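How to Hand Your Dullest Shelf Job to a Robot (and Keep Your Crew Happy)

Posted 2026-07-12

I've wanted to write this one up since April! We run a small parts warehouse at Killden, and the first task we automated was sorting returned items into bins. It used to eat whole afternoons. Now people on the floor teach the job by doing it with a hand-held gripper, and the arm we call Irnora takes over from there.

Start with one task, and pick the one your crew complains about most. Ours covered 300 returns a week, and 276 of them were the same few shapes, so the choice was easy.

Next, ask who wants to do the demonstrating. Six people signed up on our floor, which thrilled me. Give each of them a short turn, let them hold the gripper the way that feels natural, and have them move at their everyday pace. Close the fingers all the way before each new take. Tape off the area on the floor if you share the room with other teams.

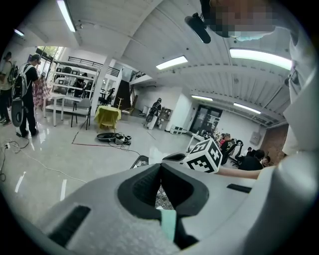 Do the people who did the sorting before lose their hours?

Our crew kept all of theirs. The time went into checking odd returns, calling customers back and running the demonstrations, and we put that in writing before the first session.

Once you have 70 good takes of one shape, stop and try the arm on it. Stand close to the stop button the first few times. If it fumbles, go back to the person who gave you the smoothest takes and ask what they do with their wrist (you'll learn so much from that conversation!).

Then change the schedule, and do it on paper. We moved the sorting block off the afternoon shift and wrote new tasks in its place, with names next to them. Leave one manual sorting slot a week so the skill stays fresh.

Molska, our second arm, starts on packing inserts next. I'll post the bin layout once we've settled on one.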